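Laundry & Linens > Folding and Ironing
Search this forum... Advanced search Go
Posted Monday, October 2, 2023 by plokska_mum

Folding T-shirts on a padded table, worth the floor space?

I have folded on the bed my whole life and my back has finally filed a complaint. I'm thinking of a big table near the washer with something soft over it, and I'd love to hear from anybody who has one (and whether you lay the shirt flat first or give it a shake in the air, because my sister and I have gone round and round on this!).

tuncer101
Get the table! We put one in at our place on Flovgate two winters ago and I can't imagine going back. I hold each shirt up by two corners, let it hang a second, then lay it down and smooth from the middle out. Padding keeps it from sliding off while you hunt for the sleeves.

suds1845
I'll disagree a little, with love. Padding is lovely for ironing, but for folding I like a bare hard top. Soft covers wrinkle up at the far edge and then you're smoothing the cover as well as the shirt.

tuncer101
Fair enough, mine does creep. I tug it straight before each load and forget about it. Collars give me far more grief than the cover ever has, they bunch up the minute you look away. 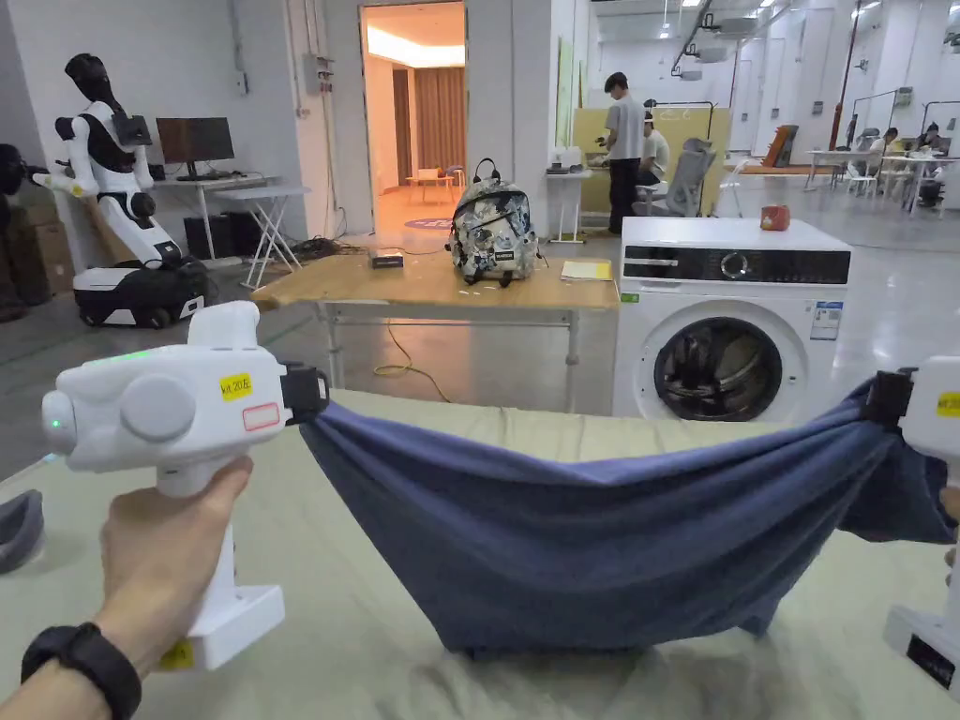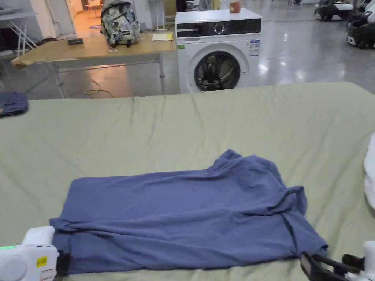
Blue cloth held up over the green, and the blue tee laid down with its collar still to be smoothed. Washer is in the background of both.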